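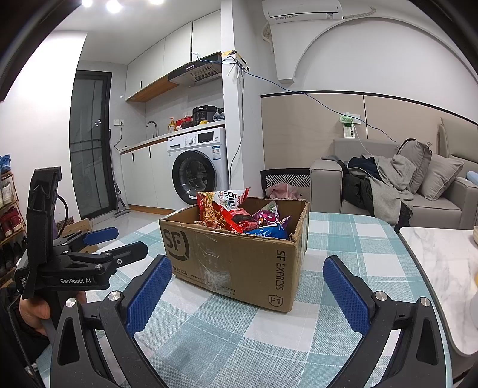 What's the best way to pack a box of snacks so they arrive in one piece?

Pick a box that's only a little bigger than the pile of snacks, put the sturdy packages on the bottom, stand the airy bags up on top of them, and fill the gaps so nothing can slide when you tip the box. The rest is mostly patience and good tape.

I've been mailing snack boxes to family for long enough that my kitchen table in Laltunwood has turned into a little post office whenever February rolls in and everyone is tired of winter. My first few went out in whatever box was closest to the door, and I got some very polite thank-you notes about crumbs. So this is how I do it now, start to finish, with all the small fussing included.

What you need

A clean cardboard box (a used one is fine if the corners are still crisp)
Clear packing tape, 2 inches wide or so
Snacks in sealed packages
Something soft for the gaps: crumpled paper, clean dish towels, a pair of new socks
A marker and a blank label

Getting the box ready

Set the box on the table with the flaps open and run your hand along the inside corners. If one of them feels soft or spongy, save that box for the recycling. Then turn it over and tape the bottom seam, pressing hard with the side of your fist, and add a second strip across it. I used to trust the old tape on a reused box. I don't anymore, not after a jar of plum jam went through the bottom on my own front steps!

If there's an old shipping label on the box, peel it off or cover it completely. Printed logos from the last trip can usually stay, but old barcodes and addresses really need to go.

Sorting the snacks

Spread everything out before a single thing goes in. I know it's tempting to start dropping packages in as you unpack the groceries, but you'll end up with cookies under the canned peaches. I make three piles. Heavy and hard things go in one, flat things like wrapped wafers in another, and the puffy bags of chips and other crunchy stuff get a pile of their own (always the biggest pile, in my family).

Check the dates while you're at it. Anything that expires within 6 weeks stays home with me, and I can't say I mind.

Please skip chocolate in hot weather, unless you know the person will bring it inside right away. Curnico butter wafers are my standby in summer. They come in a stiff little carton and put up with an awful lot.

Filling it up

Start with the heavy pile, keeping it near the middle of the box. Lay the flat packages over that to make a kind of floor. Now take your chip bags and stand them upright, side by side, like books on a shelf. Standing up, they lean on each other and cushion each other, and you can fit more of them too. They should be snug but not squeezed. If you have to push a bag down with your palm, take one out.

Small packets go last, tucked down the sides and into the corners. This is my favorite part, because there's always room for one more than you'd think. A box I packed for my aunt last year had 18 packages in it and still closed flat.

Close the flaps without taping them and give the box a gentle rock from side to side. If you hear things shuffling around, open it up and add more paper. If the flaps bulge, something has to come out.

Closing and labeling

Lay a note on top before you seal it. Mine is usually just a list of who gets what, which has prevented at least one argument between my nephews. Tape the center seam, then both edge seams, so the tape makes a big letter H. Write the address on the label in large letters and put clear tape over the ink in case of rain.

The counter at Lollance Mail & Parcel closes at 6, and the line gets long after work, so I try to go in the morning.

A few odds and ends

Poking a pinhole in a chip bag to let the air out saves space, but the chips go stale and break. Leave the air in.

Strong-smelling things, like dried fish or spicy pickles, should go in a zip bag of their own, even if they're sealed.

Leftover boxes store nicely if you slit the bottom tape and fold them flat. I slide mine behind the pantry door, and I'm down to 9 at the moment, so if you're a neighbor with spare ones, please do knock.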